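Cooking > Basics > Dough and Buns > Steaming plain buns at home

Plain steamed buns need flour, yeast, sugar, water and a bit of patience. This recipe makes eight and works in a bamboo or metal steamer.

Put 400 g of plain flour in a large bowl with a teaspoon of instant yeast, two tablespoons of sugar and a pinch of salt. Pour in 220 mL of lukewarm water and stir until there's no dry flour left. Knead on the bench for ten minutes. The dough should be smooth and a little firmer than bread dough — if it sticks to your hands, dust with more flour.

Cover and leave until doubled. In a Hobart winter mine takes two hours, in February less than one.

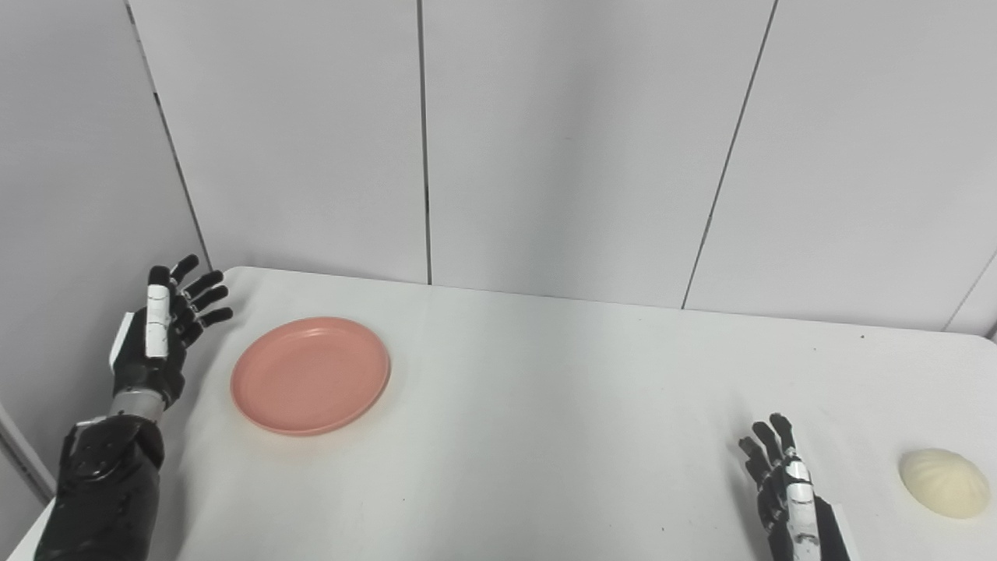 Knock the air out and knead again for three minutes. Most people skip the second knead and end up with a pitted skin. Divide into eight, roll each piece into a tight ball and set it on a square of baking paper. Rest for 16 minutes.

Start with cold water in the pot and put the lid on, wrapped in a tea towel to catch the drips. Bring to a simmer over medium heat and steam for 15 minutes from then. Turn off the heat and wait five minutes before lifting the lid.

Leftovers freeze well. Reheat from frozen in the steamer for eight minutes.

Comments

Kelent: Can I use self-raising flour? It's all I've got in the cupboard.

Brumidard: I did, and left out the yeast. Quicker but more cakey.

Cloltby: Mine wrinkled when I took the lid off. Will try the five minute wait.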